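Skuren Workroom: Furnishing Project
Progress report to the Baird Fund
Prepared by Clyde Mahmoud
Feb 16, 2018

Dear friends at the Fund,

Thank you again for your patience with us over the winter. I promised you a report once the workroom had been in use long enough for us to have something sensible to say about it, and I think we have reached that point, although a few items are still open and I will be plain about those too.

When we first wrote to you, the Skuren room was 324 square feet of gray carpet and good intentions. People who came in to do handwork were making do with the old card tables, which wobbled if you leaned on them and had tops so dark and scratched that a dropped screw was as good as gone. Your grant let us put real tables under them, and the change in how the room feels has been a pleasure to watch. People stay longer. They spread out. A couple of our regulars who used to take their work home to the kitchen have started leaving it until they can do it with us.

Tables

The largest line in the budget was the tables, which we bought through Fadum. The quoted delivery charge was dropped after we agreed to collect them ourselves, and that left us $142 under on this line. We chose a light wood top after a good deal of back and forth. My own first choice was something darker that would hide stains, but the people who do the close work argued for pale, and they were right. Dark parts show up well on it, and the room looks brighter even on the gloomy afternoons we have had lately.

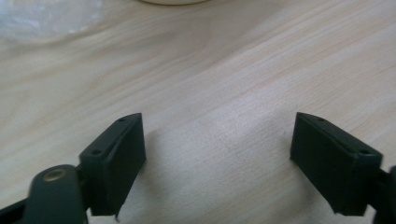

The light-colored wooden tabletop in the Skuren workroom.

We have asked everyone to use a mat for glue and paint, and most people remember. I keep a soft cloth and a bottle of Prurex cleaner on the shelf by the door, and the tops get wiped at closing. I would like to try a coat of wax on one table before we decide whether to do the rest, and I will let you know how that goes.

Seating

Chairs are the part of the project I am least settled about. We kept the folding chairs we had, the black ones with padded seats, and put the money toward the tables instead, as we told you we might. They are comfortable enough for an hour. For someone who comes in after lunch and works until we lock up, they are a bit low, and I have seen more than one person sitting on a folded coat. I have asked Fadum for a price on a few adjustable stools and will bring that to you separately, so please don't read this as a request!

Power and cords

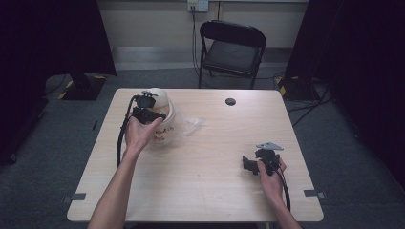
Getting power to where people sit has taken more thought than I expected when I wrote the original plan. The building was wired long before we moved in, and the outlets were placed to suit somebody else. The one on the beige back wall is mounted high up, so a cord plugged in there hangs down the wall behind the folding chair to reach the floor. It does the job, but I would rather not have people stepping around cords, and I am glad we held out for a table with a cable hole near the far edge of the top, as that gives us a proper route once we have an outlet lower down. The electrician has quoted $700 for moving outlets and adding one on the window side. That is more than we have left, so for now we are planning to do the back wall only, and he has offered to price it that way.

How the room is used

I have been keeping a sign-in book by the door, mostly so that I could give you an honest figure. We have had 102 sign-ins since the tables went in. Some of those are the same faces over and over, and I did not try to sort them out. Small repairs and bench assembly make up a good share of the work, along with sewing, model building, and one long-running clock that I have grown rather fond of.
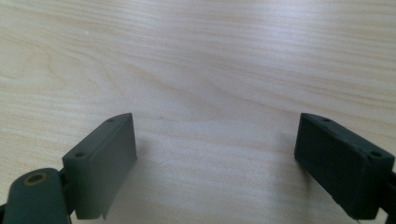
The busiest stretch is late afternoon, and we have begun to feel the squeeze then. I have moved the supply shelves closer to the door, which opened up a little floor — not as much as I had hoped, but enough that two people can pass behind a seated person without a lot of apologizing. If the numbers hold we may try a later closing time on a trial basis.

Still to do

The back wall outlet needs a revised quote and a date. The wax trial needs a quiet spell when we can spare a table overnight. I also owe you the Fadum receipts, which I have in a folder and will copy and mail with the signed budget sheet. My aim is to have all of this wrapped up by May, when I will send the final report.

You would be very welcome to come and see the room before then. I am usually in by midmorning, and there is always coffee.

With warm thanks,
Clyde Mahmoud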